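December 2022

Spent the day on the straw task in the kitchen sim, comparing the Stodik parallel gripper model against the Arier one we inherited in February. Same arm, same controller gains, same seeds. Taras Polishchuk wanted closing force as the only variable, so I left the pad friction alone.

The Stodik fingers settle faster after closure. The Arier model still creeps on thin cylinders, and the creep shows up as yaw error at the tip.
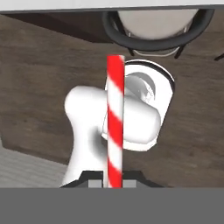
Contact stiffness was the next suspect. I raised it to 1303 and the creep dropped, but the solver needed 6 substeps to stay stable. Matvii Dmytriv says 4 is the limit if we want the batch done overnight. Went back to the old value.
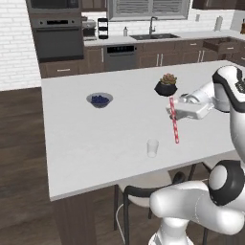

Pylyp Kuzmenko
Simulation engineer, Bevatham

Wrist camera latency is still unresolved. The overview camera and the wrist camera disagree on when the fingers close, and the controller log sides with the overview. I suspect the wrist stream is stamped on write — will check with Volodymyr Holovko.
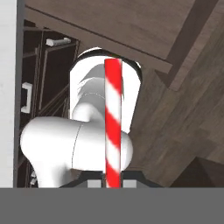
Home pose and resets

Changed the folded pose so the elbow stays below the counter edge. The old one passed too near a joint limit and the planner took long detours out of it.
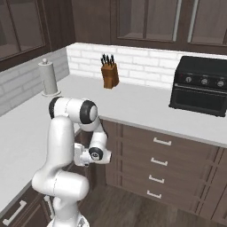 Run 218 is the first with the new pose. Path out of home is shorter, joint velocities look clean. Tomorrow: repeat the force sweep with the Arier pads, then fix the timestamps.

Recent entries
Joint limits and the Zakharchenko planner
Pad friction, second attempt
Notes on camera placement

This site uses cookies to remember your settings. Accept | Decline

© Pylyp Kuzmenko | Contact | Back to top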